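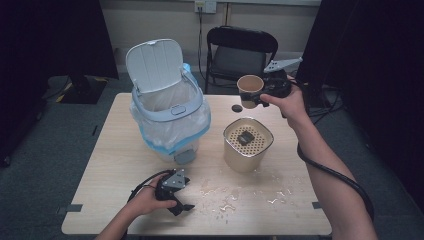
A pedal bin with the lid up and a liner folded over the rim.

Keeping a Small Trash Can Clean and Working

A small lidded trash can gets opened more often than any cupboard in the kitchen, and it is usually the last thing to be washed. Most of the smell people blame on the garbage comes from the can itself: the underside of the lid, the hinge, and the inch or so of old liquid at the bottom. The tips below are for plastic cans with a hinged lid and a bag inside. Most of them work for metal cans too, with the exceptions noted.

Washing the can

Do this outdoors or in the bathtub. Take out the bag, tie it off, and shake any loose crumbs into the next one. Fill the can a third of the way with hot tap water and a squirt of dish soap. Leave it for 20 minutes. Scrub the walls with a long-handled brush, working down, and pay attention to the corners at the bottom where the wall meets the base.

Ribbed plastic on the inside of a lid holds grease. A dish brush won't get into the grooves, but an old toothbrush will. Wipe across the ribs first, then along them.

Rinse twice. Turn the can upside down with one edge propped on a jar lid so that air can get in, and leave it until the inside is dry to the touch. Putting a new bag into a damp can undoes most of the work.

Bleach is fine on white plastic if you dilute it and rinse it off well. Don't use it on stainless steel, and never mix it with vinegar or with any cleaner that contains ammonia.

Choosing the right liner

The most common mistake is buying by the gallon number alone. Two cans with the same capacity can take very different bags, a tall narrow one and a short wide one. Measure around the rim with a piece of string, divide by two, and you have the flat width the bag needs to be. Add two inches so it can fold over.

If the bag is too wide, gather the extra at the back and twist it into a knot outside the rim. If it is too narrow it will split at the seam the first time something heavy goes in, and no trick will save it.

Thin bags are good enough for a bathroom or a desk. For food scraps, pay for the thicker ones. We went through a box of Makori tall bags this spring and had no leaks, though they are hard to open with dry fingers.
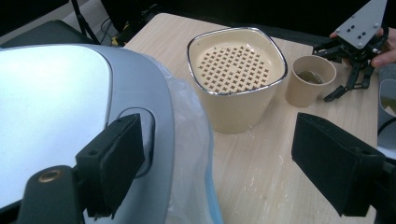
Stopping the bag from slipping

A bag that slides down into the can is usually held up by trapped air. Push the bag in, fold the top over the rim, then run your hand down one inside wall to the bottom so the air can come up past your wrist. If the bag still balloons, drill two small holes low on the back wall of the can. Leave inner buckets alone if yours has one — the bucket is there to catch leaks.

Some cans have a separate rim that snaps down over the bag. Lift it off, fold the bag over the body, and press the rim back on at the corners first. A wide rubber band does the same job on a can without a rim.

Fixing a slow or sticky lid

Check the hinge before you blame the pedal. Crumbs and dried coffee collect in the hinge and keep the lid from closing the last half inch. Clean it with a cotton swab dipped in warm soapy water and let it dry.

If the pedal feels loose, turn the can over. On many models the pedal pushes a rod that runs up the back, and the rod can pop out of its slot. It usually presses back in by hand. One drop of silicone lubricant on each pivot is plenty. Cooking oil turns gummy within weeks and attracts dust.

Where the can stands

Keep it out of direct sun and away from the oven and the dishwasher vent. A felt pad under each corner keeps it from scraping the floor, but felt soaks up spills, so use rubber feet in the kitchen.

If you bring the can up to a table or workbench to clean or repair it, wash the base first. Grit under the base will scratch a wood finish faster than anything you put in the can.

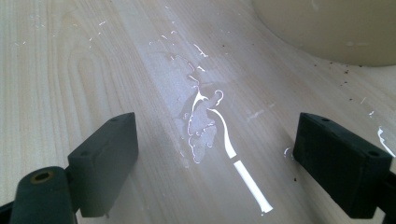

Keeping smells down between washes

Wet food is the main cause. Let tea bags and coffee grounds drain in the sink before they go in. Wrap fish and meat scraps in newspaper, or keep them in a container in the freezer until collection day.

A spoonful of baking soda in the bottom of the can, under the bag, helps for a week or two. Scented bags cover the smell and do little else.

Empty the can before a trip, even if it is nearly empty already, and leave the lid open while you are away.
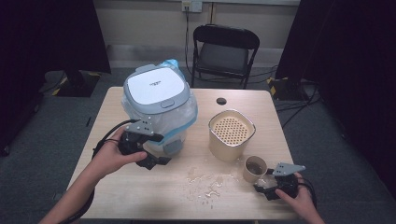 Recent tips

Getting candle wax out of a tablecloth
How to store extra trash bags without a box
Cleaning a shower drain cover
Five uses for worn-out toothbrushes
What to do with a wobbly table leg
Descaling a kettle in March and again in the fall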